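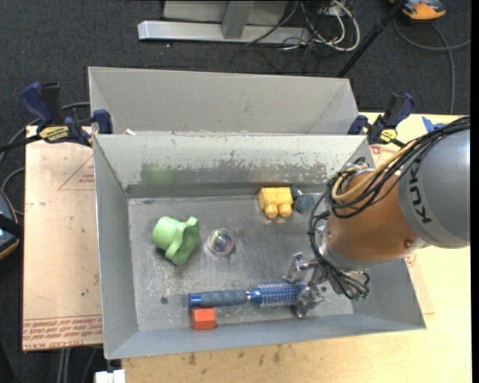

Robot arm over the grey metal bin.

September 22, 2026

Drove to Zimthorpe for the second pre-season game. We lost by five. I played the first and third quarters at backup guard and sat the rest, which was the plan the coach gave me on the bus.

The rims there are tight. I took most of my shots from the elbow because their centre stayed back in the paint all night and Sølve's screens were getting me that far without much trouble. I missed early and made a few late. Baltasar told me at the break to stop picking up my dribble when the second defender shows. He has told me that before. I did it again in the third and threw it straight to the kid they have on the left wing.

Their press bothered us. Juniper Gallagher brought the ball up for most of the last quarter and got over half with hardly any time on the clock more than once. We have to put someone in the middle of the floor and leave them there. Leszek wants to work on it at the next practice and I said I'd come early to set up.

Two fouls on me, both reaching. The second one was fair. The first I still don't agree with.

Left ankle held up. I taped it the old way, without the heel lock, and it felt looser but not bad. Iced it in the motel sink after supper. It's a bit puffy on the outside. The brace from January is in the trunk if I need it for Tevcombe.

Attendance was given as 1,602, which is good for a pre-season game in that building. There was a drum behind our bench the whole way through and I couldn't hear a single call from the sideline.

Wanda Marchetti phoned after. She had listened on the radio and thought we quit on the defensive boards. I didn't argue. She's going to mail my other shoes.

Bus leaves at eight. Need to wash the grey shirt and pay Leszek back for the sandwiches.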